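Chapter 4
Covered Cooking in Small Electric Pots

Bernice Darko

After working through this chapter you should be able to name the parts of a domestic electric cooking pot and its lid, explain what a vent does to the pressure and moisture under a cover, and choose a lid position for a given dish. Readers who skipped Chapter 3 should at least review the section on latent heat before attempting the exercises, as the term is used here without further definition.

4.1 Why a pot is covered

An open pot of water loses heat in two main ways from its surface: by direct transfer to the air and by evaporation. Evaporation is the larger loss once the water is near boiling. Every gram of water that leaves as vapor carries with it the heat that was needed to vaporize it, and the heating element must replace that heat if the temperature is to hold. A cover returns part of this vapor to the pot as liquid. The vapor meets the underside of the lid, condenses, and runs or drips back into the food.

The effect matters more in a small electric pot than on a large burner. The element in a countertop pot has limited power, and on the lowest setting an uncovered pot may never reach a full boil. With the lid on, the same setting may be enough for a steady simmer.

4.2 Parts of the lid

A typical lid for this class of appliance has a glass dome, a metal rim, a knob, and one or more vents. The dome shape is partly structural and partly practical. Condensed water on a sloped surface moves toward the low side, so much of it travels outward to the rim and returns along the wall of the pot. A flat cover drips over its whole area, which is undesirable when steaming buns or custards.

Vents are small openings through the glass. Glass that is drilled has a raw edge, and the opening is commonly lined with a metal grommet to protect it.

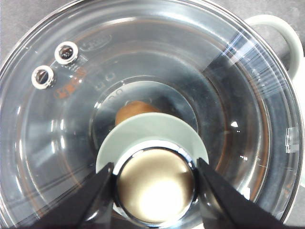 The number and size of the vents set how easily vapor can leave. If the vents are too small or are blocked by starch, pressure under the lid rises slightly until it lifts the cover at one side. The lid then drops, rises again, and rattles. This condition is called lid chatter. It is a sign that vapor is being produced faster than the vents can pass it, and the correct response is to lower the heat. A vented lid on an ordinary pot does not form a seal, and nothing in this chapter applies to pressure cookers, which are treated in Chapter 10.

The knob is fixed at the center so that the lid hangs level when lifted. It should be made of, or covered with, a material that conducts heat poorly. Lift the far edge first. Vapor then escapes away from the hand and face.

4.3 Parts of the body

The body holds the food and encloses the heating element in or below its base. Side handles are used for moving the pot and should be checked for heat before they are gripped with bare hands. The control is usually a dial or a set of touch keys. A dial has the advantage that its position can be felt as well as seen, and it keeps its setting if the plug is pulled.

Labels around the dial differ widely among makers. Some name a power level, others name a dish or a method. Where a label names a method, consult the manual for the temperature behind it.
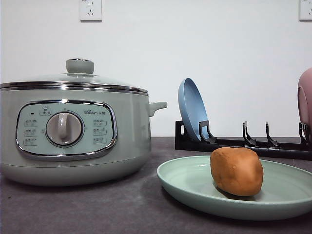
Figure 4.2 Covered electric cooking pot with side handle and front-mounted rotary dial.

4.4 Placement on the counter

The pot should stand on a flat, heat-tolerant surface with its full base supported. Leave open space above the lid, as rising vapor will soften and stain the underside of a wall cabinet over time. The cord should not hang over the front of the counter.

4.5 Terms used in this chapter

Condensate: liquid formed when vapor cools on the lid.
Headspace: the volume between the surface of the food and the lid.
Lid chatter: repeated lifting and dropping of a lid under vapor pressure.
Reflux: the return of condensate to the food.

Warm-up problem

A covered pot contains 206 g of water. It is held at a simmer until 55 g has escaped through the vents. Find the mass remaining, and state whether reflux should be counted as part of the loss. Give your reasoning in two sentences before going on to Section 4.6.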